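29/03/2022
Stonetbridge letters – rehousing and case prep

Continued with the second box of the Kinnunen family correspondence. Folders 1 to 4 checked against the finding aid. The aid gives 538 items for the whole series. Two enclosures in folder 3 were never listed separately; Asnakech wants them numbered as sub-items so the main run stays intact. Agreed, penciled on the folder flap only.

Folder 4, letter on the fever ward: iron gall ink, haloing along the downstrokes, one crack at the lower fold. Bathophenanthroline strip positive for iron(II). No aqueous treatment before the exhibit. Bridged the crack from the verso with remoistenable tissue, minimum moisture, dried between blotters under a light weight. Checked under raking light after, slight cockling at the left margin. Acceptable for display.

Surface cleaning on the remaining sheets with soft brush only. Skipped sponge on anything with pencil annotations.

Light: the meter in case 2 read about 60 lux at the cradle. Too high for this material. Tullio to move the track head back and re-measure with the room lights on, blinds down.

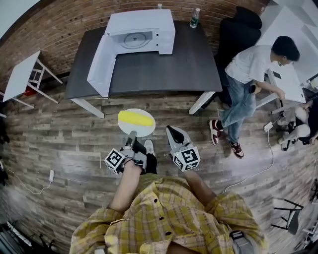

Cradle for the account book needs a shallower opening angle. The spine is tight and the first gathering lifts if pushed. Hatice is cutting a new one in museum board, polyester strapping at the head and tail only.

Label text: Kaisu has the physician's apprenticeship starting in January, but the letter itself has no month. Changed to "winter" pending the parish register.

Open:
– RH logger in case 4 not downloading, try the other cable
– ask Jouko for the loan form for the account book
– scans of folder 3 versos still to do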